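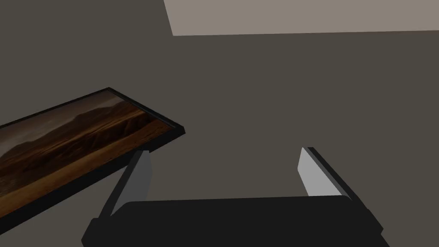

December, notebook 4, morning, started 8.20

Second go at the Gotalberg glue. The first batch went stringy in the pot and I threw it out. Same pearls, same jar, so the fault was mine and I think it was the soaking. This time the pearls had the whole night in cold water and had swollen evenly by the time I got in.

Weighed out 20 g dry to 30 g water. Warmed in the double pot, lid on, never above 60 degrees. Ran clean off the brush after 40 minutes. Skimmed once.

Job in hand is the Ruvine ledger, dated 1683 on the first leaf in the same ink as the entries. 272 leaves, plain reverse calf over pasteboard, sewn on four supports. Front board is off. Back board is holding by the lower two slips and a strip of leather I would not trust. Spine leather is there but has lifted from the head down to the second band.

Old repair at the head: someone has run a thick brown glue down the spine folds of the first 18 leaves and it has gone hard as toffee. Tried a damp poultice (wheat paste, fairly dry) under polyester film on a patch the width of a thumb. Checked at 10 minutes, nothing. At 20 minutes the top layer came away with the bone spatula. No tide line on the paper that I can see. Will do the rest in short sections and leave each one to dry under blotter before starting the next.

Do not use the steel spatula on this. I did, for the first pass, and took a small nick out of the fold of leaf 3. Mended with thin tissue and marked on the sheet.

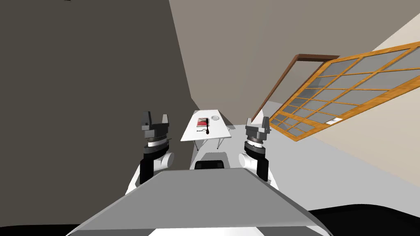 Leather next. Three samples from Kyriakidis, all calf, all supposed to be the same tan. They are not. A is too red. B is close but has a shiny finish that will need knocking back. C is the right colour at the flesh side and too pale on the grain, and it pares nicely, so I am going with C and will tone it after it is on. Pared a test strip down to 0.5 mm at the edges without tearing. B tore twice at 0.6.

Toning test on C, offcuts only:
1 coat, diluted 1 to 10: hardly shows
2 coats, same: nearer
2 coats, diluted 1 to 6: good match to the back board in daylight, a bit dark under the lamp
Go with the last one and judge it by the window.

Afternoon. Thread. The sewing is sound apart from the first three sections, where it has broken at the kettle stitch. I don't want to resew the lot. Plan is to catch those three on to the old supports with 18/3 linen, lightly waxed, and extend the slips with frayed cord for the new board attachment. Tried the extension on the dummy book and it took the weight of the board without slipping. Joint is a bit stiff. Less paste next time.

The Etidico board press is still creeping. I set it level at lunch and by 3.30 the left side had dropped again. Packed it with greyboard for now. If you use it, check it before you walk away, and don't put anything with raised bands in it until the screw has been looked at.

Left under weight: leaves 1 to 6, blotter changed at 4.
Left soaking: nothing, glue is in the fridge, dated, good for a week.

To do
rest of the old glue, leaves 7 to 18
photograph the slips before they get covered
order more of C, one skin
ask whether they want the loose receipt at leaf 40 kept in place or put in a sleeve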